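27 Jun 2023

Thread time, friends – I have finally dealt with the kitchen linens at Laro, and I have thoughts (you knew I would).

Some background for the newer folks: Laro is the shared house on Mestusside, 15 of us on a busy week, and every towel we own used to live in one big heap by the back door. Clean ones, not so clean ones, all cozy together.

So I pulled everything out and sorted it on the floor for two evenings with the radio going. I kept 68 pieces and sent the rest to the animal shelter, who were so sweet about it!
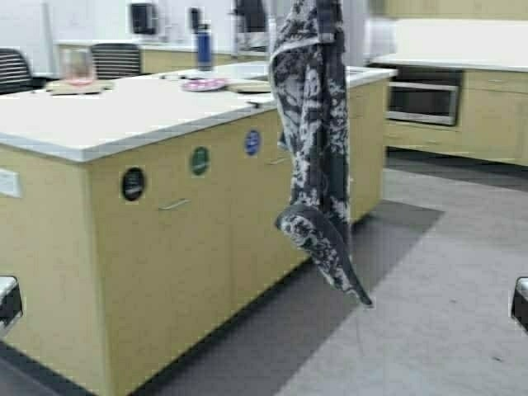
Towels get lost in our kitchen because they all look alike, and I think the cure is giving each job its own pattern. Plain ones for dishes, stripes for hands, and anything blotchy and dark for floors and spills. A charcoal and white mottled cloth like this one is a perfect spill cloth – you'd never mistake it for a dish towel, even half asleep. I'm borrowing the idea from the black, green and blue dots on the island front, which I love dearly.

Next up is the drawer by the stove. I've been putting that one off since November, and I'm going to need snacks and probably a second pot of coffee.

If you have a good way of folding towels so they stand up in a drawer, please tell me. Mine flop over every time!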